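Nisness Tidy-Up Circle: Your Questions About Hair Bits and Small Jewellery

Do I need to buy a proper organiser first?
Please don't! Most of us started with a gift box that had a nice firm lid, and plenty of us are still using it. Have a look in the cupboard before you spend anything, and if you really can't find one, Dalia Laur usually brings a few spares on Tuesday.

Where's the best place to sort everything?
I'm a great believer in the bed. It's a good height, nothing rolls far, and you can't go to sleep until you've finished (ask me how I know). A plain bedspread is easier on the eyes, though I've always managed on a flowery one.

Should scrunchies and bracelets share a box?
They can, and in my house they do. Scrunchies make a soft sort of nest, so I tuck them in at one end and lay the bracelets beside them. Fine chains are the trouble, as they'll wind themselves around anything, so do up the clasp before a chain goes in.

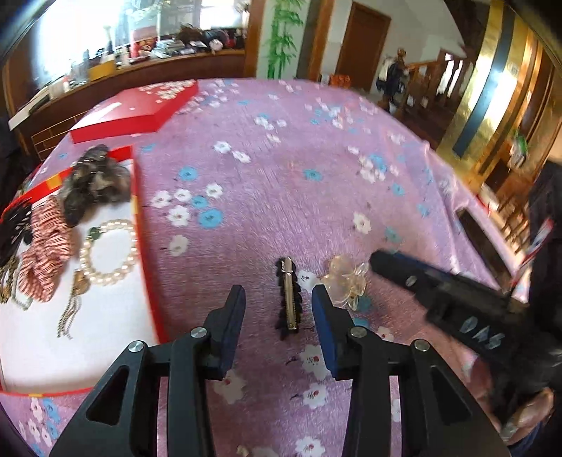 Clips are best left until last, when you can see how much room you have. Flat metal ones slide down the side, and the chunky plastic flowers can sit on top where they won't get squashed.

What about the ones I never wear?
Pop them in an envelope with the month on it, say November, and if you haven't gone looking after 4 months, pass them along. Homa Fallahi takes anything in good nick for the Julport swap table, and she's always especially pleased to get a scrunchie in a cheerful colour.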